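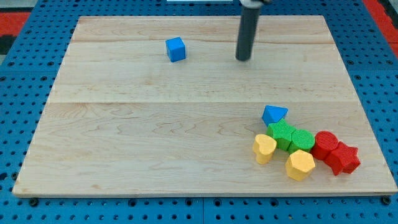

The pushing cell at Vandenberghe, with test blocks on the maple-coloured work board.

Pushing cell back in service after contact-force fault
19 April 2022

The tabletop pushing cell at the Vandenberghe automation laboratory has returned to limited service following a fault that let the arm press its rod tool into the work board without triggering a protective stop. No one was injured. Damage was confined to the tool mount and a shallow dent in the board surface, which has since been sanded out.

The fault occurred during an unattended overnight run of the Zostolano block-sorting trials. In these trials the arm moves small coloured shapes across a wooden board using a plain cylindrical rod. The rod has no fingers and cannot lift; all motion of the blocks is produced by lateral contact, with the tip held at a constant height above the wood.

According to the incident report, the controller lost its height reference after a brief communications dropout between the arm and the Bara motion server. On reconnection the server restored the last stored tool offset, which belonged to a shorter rod fitted during December. The arm then descended to what it calculated was a safe travel height and made contact with the board.

Contact force reached 165 newtons before the motor current limit ended the move. The protective stop should have acted at 100 newtons. The report found that the threshold had been raised during earlier tool-change work to prevent nuisance trips, and that the change had been made in a local configuration file outside the laboratory's version control. It was not restored when the work was completed and did not appear in the handover notes.

The arm remained in contact with the board until morning staff arrived and pressed the emergency stop. Joint brakes engaged normally. Inspection found a hairline crack in the tool mount, along with slight movement at one of the fasteners holding the board to the perforated base. The mount was replaced and the fasteners were re-torqued in sequence. The rod itself was measured for straightness and found to be within tolerance.

Eto, which maintains the cell under contract, reviewed logs from the preceding 700 hours of operation. It identified six earlier dropouts of the same type. In each of those cases the stored offset happened to match the installed rod, and the arm resumed work at the correct height. None had been reported as a fault, as the server classed a successful reconnection as an information message and did not notify the operator.

Several changes were completed before the cell was re-energized:

The stop threshold is now held in the safety controller and can be changed only with a supervisor key.
The server no longer restores a tool offset after a dropout. The arm holds position with brakes applied until an operator confirms the installed tool.
A touch-off against a reference pad is carried out at the start of each run and after every tool change.
Reconnections are logged as faults and counted against a weekly limit.

The laboratory has also suspended unattended running. An operator must be present in the control room whenever the arm is enabled, and entry to the guarded area continues to require the arm to be isolated at the panel.

Re-commissioning was carried out in two stages. The arm was first run at reduced speed above a foam sheet while network dropouts were deliberately introduced at random points in the program. It held position on every occasion. The foam was then removed and the same sequence was repeated over the bare board, with a load cell placed beneath the tip at the corners and centre. Readings at all positions agreed with the arm's own force estimate to within the calibration allowance.

Trial data recorded on the night of the fault has been withdrawn from the Zostolano results. Data from the earlier runs is being retained – the logged tip height was correct throughout – but the files will carry a note identifying the altered stop threshold.

Eto has issued a service notice to other sites using the same version of the Bara server, advising them to check stored offsets against the installed tool and to confirm stop thresholds by physical test. A software update that removes the automatic restore function is in preparation. Until it has been installed and verified, the Vandenberghe cell will operate at reduced speed during staffed hours only.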